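Filed under: Site visits / Handling and grippers

The open day at Skanham ran on 17/07/2022, and I booked the afternoon slot. Tharushi Majumder took our group through the handling cell. She put the cycle time at 12 seconds per pick, averaged over 254 picks at the Lilham site, with 91 of those done after the last change to the approach height. I asked for the failure figures and was told they would be in the September write-up.

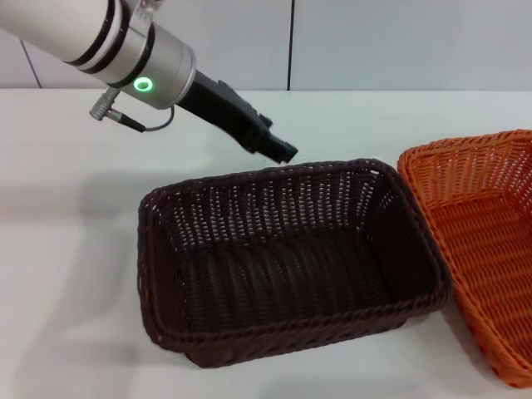
Approach height was my main reason for going. Our own cell at work loses almost 40 minutes a shift to contact stops, nearly all of them at the edge of a container. A woven basket is an awkward target, as a braided rim gives no clean edge to measure from. With the closed fingers only a short distance above the far rim of the brown one, the margin is thinner than I would set. I would also shorten the black cable at the wrist, or clip it, before running near wicker.

Ro-un Heo answered questions on path planning afterwards. The clearance is a fixed value, typed in per container type, and is not adjusted from the camera. I have asked for the settings sheet.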